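Haddad Center Adds Block Sorting Stations to Fall Training Program

6 July 2026

The Haddad Center for Packing and Materials Training will add a set of block sorting stations to its fall program, the center announced today. The new course opens to trainees in November and will be offered in the ground-floor workshop, next to the existing packing benches.

The course covers the handling of parts that arrive mixed in an open bin. Trainees will learn to judge how a long part is lying, to choose which part should leave the bin first, and to set each one down in the correct orientation for packing. Colored blocks are used in place of finished goods during the first weeks of instruction. They are easy to replace, and their colors allow an instructor to call out a picking order across the room.

"A mixed bin is where most damage to goods begins," said Osamu Hoshino, director of workshop training. "People pull at the part they can see best, and the part underneath is scratched or bent. We want our trainees to look at the whole bin before anything is moved."

The center has purchased 3000 blocks for the program from Nurkance, a regional supplier of teaching materials. They will be divided among 11 stations, nine of which will be used for regular classes. The remaining two are reserved for evening students and for make-up sessions. Each station has a bin, a work surface and a rack of trays for sorted parts.

Open-topped metal bins were selected after a trial last winter. Plastic tubs were also considered – they are lighter and less costly – but the instructors preferred sloping metal walls, which let parts settle toward the floor of the bin and leave more space for reaching in. The bins stand on tabletops to spare trainees repeated bending, and table heights may be adjusted at the start of each session.
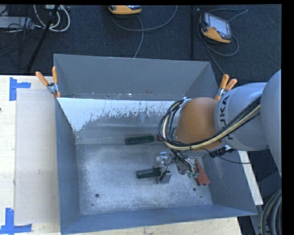 Green blocks in one of the open-topped metal bins, on a pale wooden tabletop.

Instruction will run for eight weeks. The opening sessions deal with elongated blocks only. Later sessions bring in shorter parts and mixed loads, followed by a unit on tray layout and labeling prepared with Bruna, the packing firm that has hosted the center's work placements for several years. A written record of each trainee's work will be kept at the station and reviewed with an instructor every second week.

Current students in the general packing course may transfer to the new course without an additional fee, provided that they have finished the unit on safe lifting. Outside applicants will be admitted as space allows. Employers wishing to enroll staff as a group should contact the training office before submitting individual forms.

The workshop will close for a short period before the course begins so that the remaining tables can be moved into place and the storage area along the rear wall relabeled. Classes normally held there will meet in the Dutitell Room during the closure. Students will receive revised schedules by mail.

Application forms are available at the front desk and from the training office during regular hours. Questions concerning placements should be directed to Mr. Hoshino.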